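Girwood opens its repair and reuse center twice a year

The line at Girwood started before the doors did. By nine on a Tuesday morning it reached the bus shelter, and a fair number of the people in it were hugging something with a power cord. I had a toaster. The flyer said to bring one item, and I have been looking for an excuse to get that toaster out of the house since January.

Girwood is an old carpet warehouse on the Brollis road, and it still smells faintly of carpet. The admission desk gives you a paper wristband and a map drawn by somebody with strong feelings about north. I followed it to the restrooms twice before I found Hall A.

Hall A is where the electronics live. Most of it is shelving, and most of the shelving is printers. I had never thought about where printers go, and now I have to. The talk was mainly about sorting: what gets tested, what gets stripped for parts, and what goes on a pallet to be weighed and sold. A working part, we heard, is worth far more in a computer than in a bucket, and a great many perfectly good ones end up in the bucket.

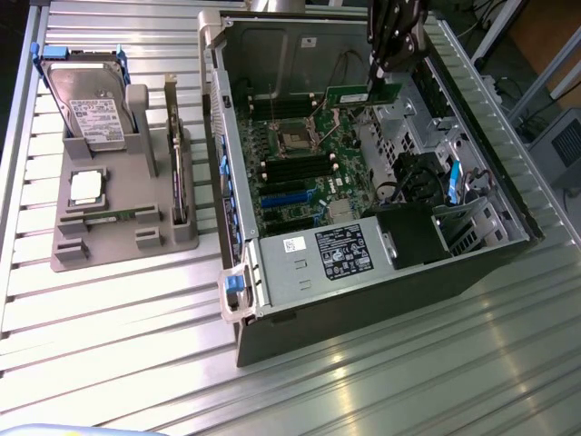
Hard drive, processor and memory in a parts tray, Hall A.

After that came furniture, which is the reason most people visit. Girwood takes in chairs by the truckload and sells them back out at prices that made the couple ahead of me go quiet and start measuring each other's arms. The shop floor holds 600 chairs on a good week. I sat in nine of them. The best was a Cordier desk chair with one armrest, and I still think about it.

The upholstery room was the high point. They let us try the staple puller, a tool I would describe as a fork with a grudge. My section of sofa took me twenty minutes, and the woman running the bench then did the rest of it while explaining lunch.

Lunch was soup. There was one kind, and it was called "the soup." It was very good, and I went back.

In the afternoon a man from Skuvon, the firm that buys the scrap metal, gave a slide show in the loading bay. It opened with a map of the county and stayed on the map of the county for a long while. I did learn that copper is sorted by how clean it is, and that the bay door doesn't close all the way.

I took one more turn through Hall A on my way to collect the toaster.
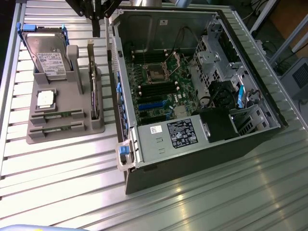
If you go

Parking is free but fills up early, and the overflow lot is a field in every sense. Wear closed shoes or they won't let you past the yellow line. The chair shop takes cards; the soup takes cash only. Bring a tape measure if you plan on buying anything bigger than a stool.

The toaster, by the way, couldn't be saved. They offered to keep it for parts, and I said yes before the sentence was over.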